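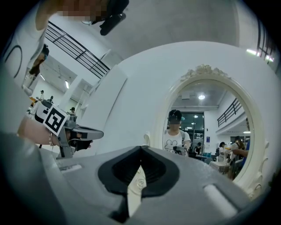

A hand reaching in from the left, with a thin bracelet at the wrist.

Carnthorpe Community Orchard: progress report to the Brulora Fund, 13/04/2020

It has been a cracking few months and I'm so pleased to be writing this one! The lower field is fully planted, the bottom hedge is laid and the old pear by the gate has come into blossom after two years of sulking.

Spending to date is £1,564, mostly on rootstock, stakes and tree guards. The guards cost more than we had planned for, so £300 was moved across from the signage line, as agreed with Walter Agudelo in your office. We still have £400 set aside for the water tank.

Grafting went very well - we took cuttings from the old Mindska farm trees before the site was cleared, and most have taken. Two of them may be a local cooking apple we thought was lost (fingers crossed for fruit in a few years).

Open days are off for now. Watering is being done by one household at a time, and the Lencho Lane allotments have kindly lent us their long hose. We hope to fit the tank in June, supplier permitting, and will send the invoice as soon as we have it.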